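3.2 Listening to sermons at Closcombe

Our second corpus came from the chapel at Closcombe, where 30 recorded sermons were kept in good order, and it proved a delight to work with. The preachers there build whole addresses on a single verse, returning to it as a singer returns to a chorus.
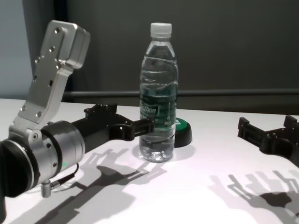

Figure 4. Silver bracket and joint over a white tabletop.

We marked 1112 calls from the pulpit and the answers given by the congregation. In 14 sermons the answers grew longer towards the close — a pattern we had already met, to our great pleasure, at Hosholm.

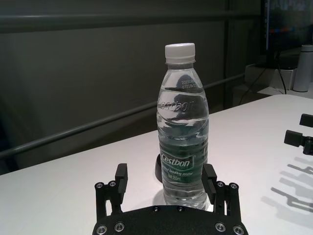

Water is the image these preachers love best, and it turns up in healing sermons, baptism talks and even notices. They speak of wells, rivers and rain, seldom of water as most hearers now meet it, sealed under a white screw cap in a clear plastic bottle like the Cestbon one shown. The older picture still draws the louder answer, and we would dearly like to know if the same holds at Rafferty.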